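Play Kitchen FAQ — Flater Toy Library, Plenuvdale

We use cookies to remember your preferences. Accept | Manage settings

Your questions about the blue play kitchen keep coming, and we love it! Last updated 19 Feb 2025.

Can I borrow the whole kitchen?
The kitchen itself stays with us, but the loose pieces go out in a tote for up to 3 weeks. Ask for the Brillotari tote at the desk. There's room in it for a pot, plates and a few utensils, and it fits under a stroller.

What age is it good for?
Toddlers are happy just opening and shutting things. Older kids run entire restaurants (we have been served a lot of soup). 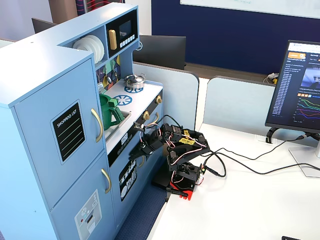

Can kids write on the shopping list?
The list is a sticker, so please keep chalk and markers away from it. Paper notes are great, though, and they make such a good start to a game: write down three things, then go hunting for them. With the list right up on the top fridge door, it's easy to send the shopper back for whatever got forgotten. Kids who aren't writing yet can draw their groceries, and their drawings are wonderful.

Does the water dispenser work?
It's a sticker too, and so are the burners. We don't put real water anywhere in the kitchen. Pretend water pours beautifully!

How do you clean it?
A soft cloth, warm water and a drop of dish soap. Dry the stickers right away and go gently near their edges. Plates and pots get washed separately in the big sink.

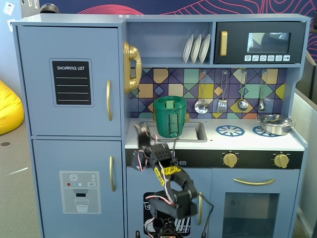

If something comes home from the library sticky, just tell us and we'll wash it. Please don't put the plates in your dishwasher.

We want to build one at home. Any tips?
Do it! Start with the handles — gold ones cheer up a plain cabinet right away. A patterned backsplash is our other favorite, and a few hooks along it give the ladle and spatula a home. Our Mao craft table has paper for trying out tile patterns, and in November we'll run another backsplash afternoon.

Can I donate play food?
Yes please, as long as it's clean and has no small parts. We're low on vegetables.

200 shares | 3 comments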